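4.2. Le remplissage du carton : formes, ordre et surface de préparation

Nous avons montré dans la section précédente que le choix des produits est souvent terminé avant que le carton soit ouvert. Dans la présente section, nous considérons l'étape suivante, celle où les petits emballages alimentaires sont posés sur une table, regardés, déplacés et finalement rangés. Le corpus comprend 85 colis préparés dans 28 foyers de Firkivia. Les personnes rencontrées envoient ces colis à un enfant étudiant, à un parent âgé ou à des amis installés dans une autre région. La plupart des envois ont été préparés au mois de mai, avant la période des examens.

Un premier résultat concerne l'ordre du rangement. Les guides pratiques distribués par les services postaux recommandent de placer les objets lourds au fond et les objets légers au-dessus. Cette règle est connue de presque tous les participants, mais elle s'applique mal aux colis de friandises et de biscuits, où les différences de poids sont petites. Dans ce cas, c'est la forme de l'emballage qui décide. Les sachets plats sont glissés le long des parois. Les emballages longs sont couchés en diagonale quand le fond est trop court. Les sachets gonflés, qui contiennent de l'air, restent généralement pour la fin et servent en même temps de rembourrage.

Les emballages de forme pyramidale constituent un cas particulier, sur lequel nous voulons insister. Un tel emballage n'a pas de côté évident. Posé sur une face, il occupe plus de place que son contenu ne le laisse attendre ; posé sur une arête, il tombe. Michailidis, dans son étude sur les provisions de voyage, propose de l'appeler un « objet sans rangée », et nous reprenons ce terme. Dans nos observations, les participants traitent cet objet de deux manières. Les uns le mettent dans un coin, la pointe vers le bas, et remplissent ensuite le vide autour de lui. Les autres attendent que la première couche soit complète et le posent par-dessus, à l'endroit où il reste un creux. La seconde manière demande plus de corrections, parce que la hauteur du carton est alors vite dépassée et que les rabats ne ferment plus à plat.

Le deuxième résultat concerne la surface sur laquelle on travaille. Dans la littérature, la table est décrite comme un simple support. Il nous semble pourtant que son revêtement participe à l'activité. Dans plusieurs foyers, un linge ou une nappe est étendu avant le début de la préparation, parfois par-dessus une première protection. Les participants donnent à ce geste une explication double : le tissu protège la table contre le frottement du carton, et il empêche les petits sachets brillants de glisser jusqu'au bord. Une mère de famille du quartier de Hapeta a ajouté que le linge lui permettait de tout déplacer d'un seul coup lorsque la table devait être libérée pour le repas. Il faut aussi mentionner un inconvénient. Quand on tourne le carton sur le tissu, celui-ci fait des plis, et les plis cachent les objets les plus petits. Deux participantes ont retrouvé un bonbon sous le linge après avoir fermé le colis.

Les motifs du tissu n'étaient pas prévus dans notre grille d'observation. Nous les avons ajoutés à la demande de Styliani Stefanou, qui avait remarqué, pendant les premières visites, que les emballages de couleur pâle étaient cherchés longtemps sur les nappes très décorées. Les emballages rouges, dorés ou argentés ne posent pas cette difficulté. Sur un fond bleu clair à fleurs, un sachet rouge se distingue immédiatement, même pour une personne qui regarde en même temps l'intérieur du carton. Nous ne disposons pas de mesures de temps assez régulières pour affirmer davantage.

La position du carton varie également. Nous avions supposé qu'il serait placé devant la personne, avec les produits de chaque côté. En réalité, il est fréquemment repoussé vers un bord de la table, de façon oblique, et le milieu reste disponible pour trier. Cette disposition est confortable au début, lorsque l'on compare encore les produits. Elle devient moins bonne vers la fin, car le rabat relevé gêne la main qui arrive de l'autre côté. Certains participants replient alors les rabats vers l'extérieur ; d'autres préfèrent tourner le carton. Dans les 13 entretiens réalisés après la préparation, cette gêne est rarement citée spontanément, mais elle est reconnue dès que nous posons la question.

La figure 3 présente un exemple de ces dispositions. Le carton ouvert se trouve du côté gauche de la table, en biais, et contient déjà plusieurs emballages ; le sachet rouge de forme pyramidale est encore tenu au-dehors, du côté du linge fleuri. On peut aussi y voir le rabat d'angle redressé dont nous venons de parler.

Figure 3. Carton ouvert et emballages de friandises sur un linge à marguerites.

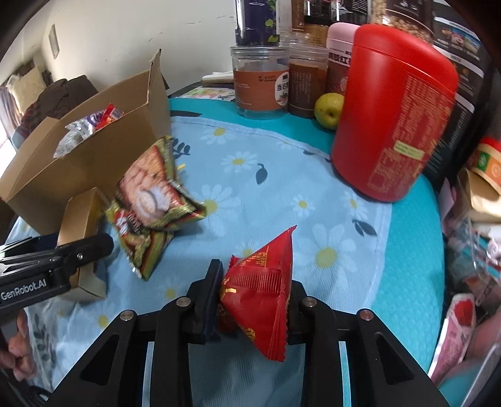

Il reste à préciser ce que les participants entendent par un colis « bien rempli ». Pour la majorité, le critère est sonore : on secoue doucement le carton fermé et on écoute si quelque chose bouge. Les espaces vides sont ensuite comblés avec du papier ou, plus volontiers, avec un dernier sachet choisi pour sa petite taille. Ce dernier ajout modifie parfois la liste annoncée au destinataire, question que nous reprenons dans la section 4.3.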